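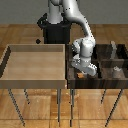 Figure 4. Gripper over the orange block in the dark bin, light bin at left.

4. Your first pick in the simulator

Welcome back, and well done getting through the install! This section of the Sisia club guide takes you through one full move, from the dark bin to the light one. Please take your time with it - Mansa Dankwa and I both spent a whole Monday evening on our first try, and we had a lovely time all the same.

1. Open the Tosden project and load the two-bin world. Wait for the arm to settle before you click anything.

2. Type 2278 in the seed box, so that everybody at your table starts from the same layout.

3. Set the speed to 18. You can go faster later on, and I know you'll want to, but slow moves are so much easier to follow.

4. Choose the orange block as your target and press Hover. Turn the view around and check that the fingers point down into the block's own compartment, clear of the front wall and the divider.

5. Lower the arm in small steps, then press Close.

6. Press Lift and go all the way up before you move sideways.

7. Bring the arm over the light bin, lower it gently and press Open.

Note: The log keeps your last 200 moves. Save it under your team name if you'd like Yaa Ayaaba to look it over with you.

Caution: Never send a practice file straight to the real arm in the lab. Its bins are set up differently, and a mentor has to load the lab settings first.

If the block slips, press Reset and go back to step 4.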